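Plateau de table Gastulden, hêtre huilé ou blanchi

Référence : GAS-75
Fabricant : Kaczorowski
Collection : Grodeck
Disponibilité : sur commande, expédition depuis l'entrepôt

Le plateau Gastulden est vendu seul, sans piètement. Il se pose sur des tréteaux, sur une paire de cadres en acier ou sur des caissons bas. Il convient à une cuisine, à un atelier ou à un bureau. La largeur est de 75 cm dans toutes les versions ; la longueur se choisit à la commande, par pas de 10 cm.

Le bois est du hêtre étuvé, assemblé en lamelles continues sur toute la longueur. Il n'y a pas d'aboutage dans les pièces standard. Les chants sont droits, avec une arête adoucie au papier fin. Un chanfrein de 4 mm peut être demandé sur les deux grands côtés, sans supplément.

Finitions

Huilé naturel : deux couches d'huile dure appliquées en atelier. Le ton fonce un peu au cours de la première année, surtout près d'une fenêtre. Une troisième couche, fournie en flacon, est à passer après la pose.

Blanchi : savon blanc puis huile pigmentée. La teinte est plus froide et le veinage se devine à peine. Cette finition marque moins à la lumière, mais elle demande un entretien plus régulier, au savon noir dilué.

Brut : poncé au grain 150, à finir par l'acheteur. Un plateau brut doit être traité sur ses deux faces dans les jours qui suivent le déballage, faute de quoi il risque de tuiler. 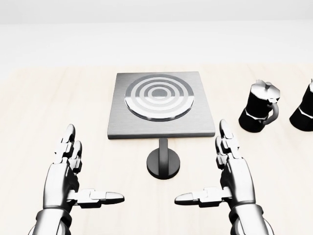
Plateau clair et plaque électrique posée sur support.

Chaleur et humidité

Le hêtre supporte mal la chaleur directe. Ne posez pas de casserole sortant du feu sur la surface. Pour un appareil d'appoint, plaque, bouilloire ou grille-pain, suivez les distances données par la notice de l'appareil et laissez l'air circuler en dessous. Un dessous-de-plat épais suffit pour les plats de service.

L'eau stagnante laisse des auréoles grises. Essuyez dans l'heure. Une auréole légère part avec un ponçage local au grain 180, dans le sens du fil, suivi d'une goutte d'huile étalée au chiffon. Évitez les éponges abrasives et les produits à base de chlore.

Fixation

Le bois bouge en largeur selon la saison. Les trous du piètement doivent donc être oblongs, ou équipés des pattes coulissantes Allow, livrées par sachet avec chaque plateau. Prévoyez des vis de 25 mm au maximum et percez un avant-trou. Ne collez jamais le plateau sur son support.

Au-delà de 180 cm de long, un appui central est nécessaire.

Livraison et garantie

Le plateau est livré à plat, sous carton double cannelure, avec des cornières aux angles. Laissez-le 48 heures dans la pièce avant de le monter, emballage ouvert. Les plateaux de plus de 200 cm sont livrés au pied de l'immeuble.

Garantie : 2 ans contre le décollement des lamelles. Les fentes dues à un chauffage au sol non déclaré à la commande ne sont pas couvertes.

Contenu du colis : un plateau, un sachet de pattes Allow, un flacon d'huile (version huilée) ou de savon (version blanchie), une notice de pose.

Fiche mise à jour le 28 janvier 2018. La finition blanchie en grande longueur sera de nouveau disponible en mai.

Voir aussi : tréteaux Grodeck, huile dure 1 litre, pattes coulissantes Allow au détail.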